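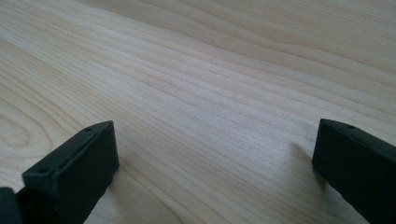 Issue 31, page 12

I have wanted a pale wood table for longer than I'd like to admit. Every apartment I've rented came with something dark, and dark tables show every crumb, and I am a person who makes crumbs. So when the old one finally developed a lean (you could roll a grape from my end to the guest end), I went looking for something blond and plain, and after a lot of evenings on my phone I landed on the Vurari from Gastavach. I've had it since March and I have opinions!

First, the money. I paid 940 dollars for the middle size, delivered to the door but not up the stairs. The big one was 2,025, and I stood in the Gastavach showroom for ages trying to convince myself I host that many dinners. I do not. The small one was 468 and would have been fine for a desk, but you couldn't get four plates and a salad on it without somebody's elbow in the dressing.

What sold me was the grain. It's a creamy, slightly pinky sort of blond with long wavy lines running across it on a slant, tight together in some spots and wide apart in others. Toward the left there's a loop where the lines curl around and around themselves, one of those cathedral shapes, and I'm embarrassed by how much I like it. I put my coffee next to it every morning, never on it. My friend Cempaka Gunawan came over the first week, sat down, and traced it with her finger through an entire phone call with her landlord. So it's not only me.

The finish is satin, and if you've been burned by a glossy table before, you'll know why I'm going on about it. The old one had a shine like a bowling lane. On the Vurari the light from the window lies across the wood in a soft pale band and the grain goes a little silvery there, but I can still sit and read at noon without moving my chair. It's smooth to the hand too. No grabby patches, nothing snagging a sweater sleeve. I write letters on it with one sheet of paper and nothing underneath, which was hopeless before (my pen kept going through).

Now for the grumbling. Putting it together took me most of an afternoon. The instructions are one folded sheet with drawings the size of postage stamps, and step four shows the leg brackets facing a way that they simply don't go. I had one side on backwards, took it off, had a sandwich, and put it on right. The little wrench in the bag is miserable. Use your own! Also, bring a second person for the flipping-over part. I did it alone with a pile of quilts on the floor and I don't recommend it, my back was cross with me for days.

Care is where I've gone a bit fussy. The card in the box says a damp cloth and mild soap, wipe along the grain, dry straight after. Fine. It also suggests a coat of wax now and then, and sells you its own, and I didn't buy it. I asked Begoña Salcedo instead, who has the Salcedo repair shop two blocks over and has fixed three of my chairs, and she told me to leave it alone for a year and quit worrying. She did make me promise to use trivets. I use trivets. I bought a set of Sikgate cork ones, and they're ugly but they stay put.

So far I can't find a scratch or a stain on it, and that's with me eating spaghetti there more nights than not. I was sure beets would be the end of it. I dropped a slice face down at Easter lunch, yelped, and wiped, and the spot came up clean. Would it have been all right if I'd left it there through dessert? No idea, and I'm not going to try it for a magazine.

A couple of things I'd want to know if I were shopping. The color in the catalog runs yellower than what I got, so if you're matching chairs, go and see one in person or ask them to mail a sample chip (they will, but you have to phone). The grain will be different on yours, so no promises about the loop. And the legs come with felt pads that fell off by the second week. I've replaced them with the nail-in kind.

There's a bench that goes with it. Table in the big size plus two benches comes to 3,023, and they push that bundle pretty hard on the showroom floor. I sat on the bench and it's too low for me, my chin was practically in the soup. Cempaka thought it was perfect, but she's a good bit taller and folds up neatly. Try before you buy.

Would I get it again? Yes, the same size in the same wood, and I'd pay for the stairs this time. I knocked off half a star for the instruction sheet and another half for the felt pads, so call it four out of five.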